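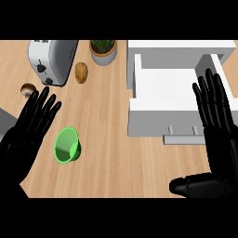 Where do the practice pitches sit in relation to the main ground at Skalldale?
On the north side, past the indoor nets, with one gate between them and the boundary rope.

Visit report: Skalldale cricket ground open day
May
By Hưng Hầu
Print | E-mail
9 comments | 90 shares

The ground opened to visitors at 10 a.m. The tour started at the square, which has nine pitches running north to south. Two at the eastern edge are kept for junior matches because the boundary is short on that side. The head groundsman uses a mix of ryegrass cultivars on a clay loam and rolls in short sessions during the week before a match. Grass on the match pitch is cut lower each day until the morning of play.

Drainage on the outfield was rebuilt over the winter. The contractor, Sondaner, put in 2,377 meters of lateral pipe feeding a collector drain along the western fence. The low corner near the sightscreen used to hold water after heavy rain. It has a separate sump now, with the pump housed behind the scorer's hut.

The Baxter Stand seats 726. Rows A to D have no roof cover. Sight lines are good from row F upward, but a stair rail blocks part of long-on from the end seats.

Indoor nets: four lanes, full run-up in two of them. The bowling machine in lane 3 was set to 90 km/h for visitors. Bounce was consistent on a good length and slightly low on anything fuller.

Lunch was from the Wondton van in the parking lot. Parking is free but the entrance is narrow, and buses have to unload on the road.

E-mail this report | Print this page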